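Guðlaug Bjarnason
Thread: what I did with my February, or, teaching an arm to pick up a block 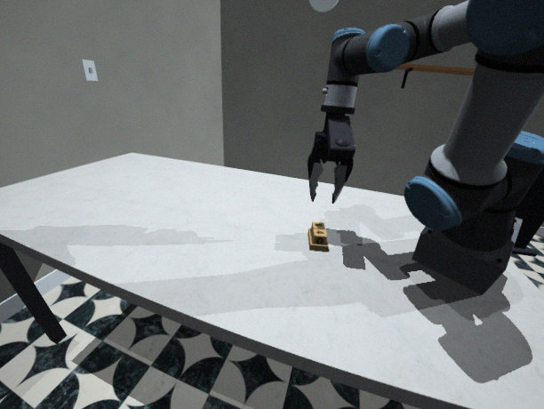

1/ The plan was 2000 demonstrations by the end of the month. I have 1031. I would like it noted that this is more than half, which is how I put it in the progress report, in bold.

2/ For anyone new: I drive a simulated arm with a handheld controller, it does a job, we save the run, and a policy learns from the pile. The job is to pick up the blocks with numbers on them. My nephew could do it at eighteen months. He had a better gripper.

3/ The project is called Standia. It was named before I got here and I've stopped asking.

4/ People assume simulation means you press a button and go for a coffee. What happens is you press a button, the blocks spawn slightly inside the tabletop, physics takes that personally, and the blocks leave the building at the speed of a slapshot.

5/ We fixed the spawn height in the first week. We fixed it again in the second week. There's a comment beside that line of code now and it isn't fit for a family audience.

6/ On the floor. Several of you have asked about the floor. The room gets dressed at random from a folder of textures, and sometimes the draw says "light industrial" and sometimes it says "a hotel lobby somebody's aunt was very proud of". The policy is supposed to learn that none of this matters. I've learned it too, mostly, though I have favourites.

7/ Lighting gets the same treatment. Lamps go wherever the dice put them, so the shadows land where they like. Our first policy, trained under one fixed light, got very good at reaching for the shadow of the gripper. Lovely smooth motion. Total confidence. Wrong spot every time.

8/ I related to it more than I let on in the meeting.

9/ Things I throw out: runs where I drop the block, runs where the controller loses tracking and the arm salutes, runs where I sneeze. There's a "sneeze" tag. It has entries.

10/ Things I used to throw out and now keep: runs where I miss the first grasp, back off and try again. A policy that has only seen perfect grasps has no idea what to do after a bad one. It closes on air and carries the air very carefully over to the bin.

11/ So 250 of the runs are now deliberate near misses. Fumbling on purpose is harder than it sounds. You end up acting, and I'm a ham. The early ones look like the arm is auditioning for community theatre.

12/ Peeters (our toolkit, no relation to anyone) logs joint positions, gripper width and two camera views for each run. It also logs how long I sat there before moving. I hadn't realised that until the idle time turned up in a chart.

13/ Nine seconds, on a typical run. I was choosing an angle of approach. That's my story.

14/ It's a real issue, mind you. The policy picked up the habit. You'd start it and it would hang above the blocks with its fingers open, having a think, and some of the time it never stopped thinking. If the data says the most likely thing to do at the start is nothing, nothing is what you get.

15/ We trim the front of every run now. The policy moves off straight away, like someone whose parking is about to expire.

16/ Replying to the person who asked why not script it: we do, for comparison. Veluria is our scripted planner. It knows exactly where every block is, goes straight there and never fumbles, and the policy trained on its runs falls over the moment a block is nudged a couple of centimetres. Mine does better. I've been insufferable about this.

17/ Replying to the other person: yes, I'm aware that my selling point is that I'm worse at it.

18/ Small practical notes, seeing as a few grad students have turned up in my mentions.

Save the random seed with the run. Do it on day one. Ask me how I spent the second week of the month.

Name failures when they happen. "misc_bad" is where information goes to die, and mine had grown to the size of a small town.

Do your runs in blocks of half an hour. Past that your wrist goes, then your judgment goes, and you start keeping things you shouldn't.

19/ Also watch your own runs at double speed the next morning. I came in from the left for an entire afternoon without noticing. Every single grasp. The policy noticed. For two days you couldn't have got it to come in from the right if you'd offered it money.

20/ Maletti, the big machine that renders all this, lives under my desk and runs hot enough that I've stopped wearing wool socks to work. It was minus twenty outside this morning, so I'm counting it as a staff benefit.

21/ Current state of play: with the blocks in the middle of the table it does nicely. Near the far corners it gets shy, which is fair, because so do I and there's hardly any data out there. Next week is corners. Nothing but corners.

22/ After that come stacked blocks where you have to take the top one and leave the rest standing. I tried a few yesterday to see how it felt. The top one came off beautifully. So did the rest.

23/ Somebody has asked if the numbers on the blocks mean anything. They will. Eventually you'll be able to ask for a particular number and it'll fetch that one. At the moment it goes for whichever is closest and looks pleased with itself.

24/ It can't look pleased, I know. Four weeks with only an arm for company and you start reading things into the elbow.

25/ It's ten past four, I've got a fresh cup of tea and the controller's charged, so I'm going back in for another half hour. If the count is past 1031 by supper I'll post the new number. If I don't post, please don't ask.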